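Bread and fruit table check, Orengate hall kitchen
May 23, 2026 - my notes typed up the same evening, comments included 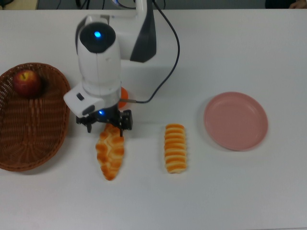 Ottar Sandberg wrote back before I'd even finished typing: please put in something about how long bread can sit out uncovered, people keep asking him at the door and he keeps making up a different answer. Fair enough, Ottar! It's item 4 now.

For anyone new, I do this check at the Orengate hall before each community breakfast, and the Drornton people use the same sheet for theirs. Mark each line OK, FIX or N/A and write whatever you like next to it. I write too much, as you'll see.

1. Tabletop wiped and dried before any food goes down
OK. I went over it twice, once with soapy water and once with the food-safe spray. The spray needs to sit for the time printed on the bottle, so go fill the kettles and come back.

2. Basket clean, no loose or broken ends
OK. Wicker is my favorite and also my biggest headache. Crumbs get down into the weave and stay there. I turn the basket over, give it a good smack on the bottom, then run a dry brush along the crisscross part and around the braided rim. Feel along the rim with your fingers too - a snapped end is sharp enough to scratch somebody, and little pieces can drop into the food. Please don't soak it in the sink. Montoya hall did that in October and theirs smelled like a pond for weeks.

3. Fruit washed, no soft spots or broken skin
OK. Red apples with a bit of yellow on them can fool you, a pale patch is just color but a brown one that gives under your thumb is a bruise. Turn each one over and look at the stem end, where dirt likes to collect. Oranges get rinsed as well, even though people peel them (the knife goes right through the skin and takes whatever is on it along).

4. Bread covered or wrapped until serving
FIX. The new line, for Ottar. A plain braided roll is fine out for the length of breakfast, it will only go dry on you. Anything with cream, custard or cheese inside goes back in the fridge and comes out last. Clean cloth over the plain stuff until the doors open. I marked it FIX as we only have one cloth that isn't stained, and I've asked for more.

5. Bread on a board, a tray or paper
FIX. Bread straight on the tabletop is the one I write up most. Yes, I know it's been wiped. Sleeves, keys and phones land on that table all morning. Parchment is in the second drawer, use it!

6. Tongs out, one pair for bread and one for fruit
OK. Both pairs washed. If a pair hits the floor it goes to the sink and you get a spare from drawer 9.

7. Allergen cards standing up and readable
FIX. The egg and milk card for the braided rolls had fallen over behind the napkins. Braided loaves very often have egg in the dough or brushed on top for the shine, so check the baker's label every single time and don't go by last month's card.

8. Cords and cables kept back from the food and the walkway
OK. Nothing trailing where people stand in line. The Geltar urn has a short cord and has to live by the wall outlet, so please leave it there even if it looks nicer in the middle.

9. Trash can lined, lid working
OK, though the pedal squeaks.

10. Supplies
The last box of napkins held 2000 and we are almost out. Reorder is form 1537, in the blue folder.

Three FIX lines this time, all small. The cloths and parchment should be sorted before the next breakfast. If you do the Drornton check, send me your sheet as well and I'll put them in the folder together.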